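Textbooks > Art and Design > Surface and Line > Chapter 4

We use cookies to remember your place in the chapter. Accept | Manage settings

Chapter 4
Drawing on Things That Are Not Paper

Paper is very patient. It lies flat, it drinks up ink at a steady rate, and when you ruin it there is another sheet underneath. Shoes offer none of these courtesies. A shoe curves away from you just as your line gets confident, and it has usually cost somebody money.

This chapter is about putting a line on a curved object with a black marker. We start with the plain white slip-on, which has no laces to work around and very few places to hide a mistake. At the Nallstead summer workshop, students decorated more than 300 pairs over four years, and most of them began the same way, by outlining the opening. It looks like the easy part. The rim is already there, after all – you only have to follow it.

Following it takes longer than you think. On a glossy surface the marker skips, so you go back over the gap, and then over the part next to the gap, and soon the outline is twice as thick as planned. Many beginners then add a band around the toe to balance it, and the trouble starts again at the front.

Before you read on, find an old shoe or a plastic bowl and draw one line all the way around the rim. Keep it nearby. You will need it for Exercise 4.2, where we look at line weight, and again in Section 4.3, where we try to fix it.

Filed under: Markers & Inks, Wearable Surfaces

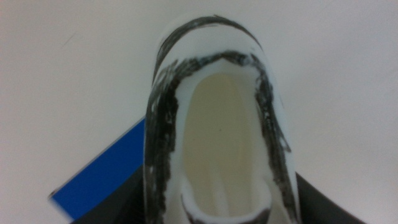
Figure 4.1 White slip-on with black marker at the toe and opening.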